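Right, I said I'd do a thread on the radio series I've been glued to all month, and the kettle's on, so off we go. It's called The Hedge and the Bottle, it's on Urnport Community Radio, and it's all about the old plant remedies people used along our bit of coast. Eleven parts. I have now heard every one of them twice!

First thing to say: I don't know anything about plants. I can tell a nettle from a dock leaf because I was a child once and learned the hard way. That's my level. So if you're a proper herbalist please be gentle with me.

The presenter is Fabrice Pons, who used to do the late jazz hour on the same station (some of you will remember the voice). He isn't a herbalist either, and he says so in the first two minutes. He just asks people things and then lets them talk, and he leaves the pauses in. I love the pauses.

Part one is all elder. Elderflower for colds, elderberry for coughs, the leaves rubbed on your hat to keep flies off. A woman in Pamby explains how her gran would always ask the tree before cutting any of it, and then she does it herself, out loud, on air. Had me standing still in the kitchen with a tea towel.

She also says, very firmly, that you must cook the berries. Fabrice asks what happens if you don't and she says "you'll be poorly, love" and moves straight on to the jam.

Part two is the one on the Collet notebook and this is where I got properly hooked. It's a household book kept by three generations of one family, the Collets, who ran the ferry. Recipes, remedies, what they paid for candles, who had the measles. 163 pages, most of them in brown ink you can hardly read.

There's a remedy in it for "a heaviness after company". Mint, fennel seed, and a walk to the boathouse and back. I have been doing this after every big dinner since and I feel marvellous - though I suspect it's mostly the walk.

Another one, for chilblains, just says "as before". As before what?! The page in front is missing. Fabrice spends a good five minutes on this with the archivist and the two of them get quite giddy guessing.

Part four is the one I'd send to anybody who thinks this stuff is all twinkly and nice. It's about foxglove, and how people got it wrong, and what that did to them. A retired pharmacist goes through it slowly and plainly. You come out of it with a lot of respect for whoever first worked out doses, and no wish at all to go picking things in the lane.

They come back to that again and again, by the way. Ask your pharmacist, don't stop taking what you've been given, don't eat it if you're not certain. It never feels like a disclaimer read off a card. The people who know the most are the most careful.

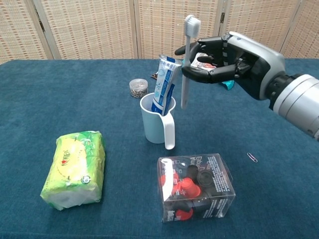
Part five is teeth and gums! Sage leaves rubbed along the gums, cloves for an aching tooth, soot and salt (no thank you). There's a dentist on who listens to the whole list and then says the cloves were a decent idea for a short while and the soot was not. She's very funny. I'd happily listen to her do a series of her own.

My mum rang during that one to tell me her uncle cleaned his teeth with a sage leaf every Sunday before church. She has never mentioned this in my entire life.

Part seven, seaweed. I didn't expect to care and I cared enormously. They go out on the rocks at low tide and you can hear the popping underfoot and the wind getting into the microphone. Dulse for this, carrageen for that, a hot seaweed bath for sore knees. The man they're with is 84 and keeps telling Fabrice to mind his feet.

Small grumble: part eight is too long. It's two people disagreeing over whether the plant in one old recipe is comfrey or borage, and I think they'd both made their point by the halfway mark. My sister says it's the best one of the lot, so what do I know.

If you want to listen, they've all been put up on Clorkitz, which is the little local audio archive. It's free and you don't have to sign up. The search is a bit odd - type "hedge" on its own and it comes up, type the full title and you get a programme about garden boundaries. (Which I also listened to. It was fine.)

There are 2,994 recordings on there now and they're hoping to get past 3,000 by the spring. If you've got old tapes of relatives going on about poultices and goose fat, they'd love to hear from you. They do the copying and you get your tape back.

Someone's asked if it's suitable for kids. I'd say yes apart from part four, and maybe the bit about leeches in part nine. My nephew thought the leeches were brilliant and has asked for some, so use your own judgement.

And someone else wants to know about a second series. I don't know! Fabrice said at the end of the last part that there's a box of letters they never got to, mostly about bees and honey. He didn't promise anything but he sounded keen.

Start with part two if you're only going to try one, then go back for the elder. And if you've ever been told to put an onion in your sock, tell me who told you and whether you did it, I'm collecting these now.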